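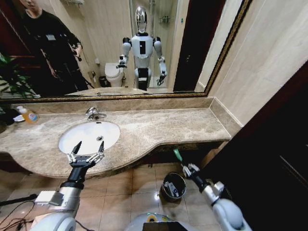
Who Keeps Hotel Soap, and Why
Final report, Introduction to Consumer Behavior
Iveta Havlíček

My original topic was airline pricing, which my instructor described as "ambitious for July." I switched to hotel soap, a subject on which everybody over the age of twelve has a position.

I handed out 400 paper surveys in the lobbies of two hotels in Brellstead, the Barrera and the Moltano, and got back enough to fill a shoebox. The Barrera is the expensive one. The Moltano has a vending machine it is proud of.

The main question was whether guests take unopened toiletries home. Most said they did. Guests at the Barrera were more likely to admit it and more likely to add a paragraph defending themselves. One man wrote that the conditioner was "included in the rate, morally." Moltano guests just checked the box.

I had expected people to use what they took. Mostly they don't. The usual answer was a drawer, followed by a bag inside a drawer. One woman from Lastside said she had been saving a shower cap for 5 years in case of company.

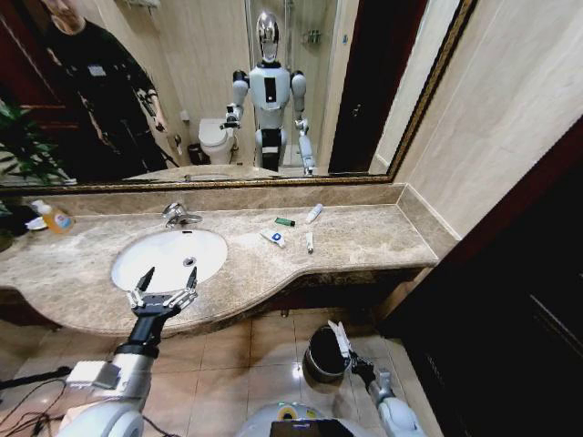

Do refillable wall dispensers stop guests from taking toiletries?
They cut it down a lot, but some guests move on to other items. The Barrera put in dispensers on one floor as a trial, and the front desk told me requests for sewing kits from that floor went up.

There are problems with my data. People filled out the survey next to the person they were traveling with, and in several cases the handwriting changes halfway down the page. I also left out a question about towels at the request of both managers, who asked separately and in nearly the same words.

If I did this again, I would mail the surveys and include a stamp. I would also bring my own pens, as I started with a full box and came home with 2.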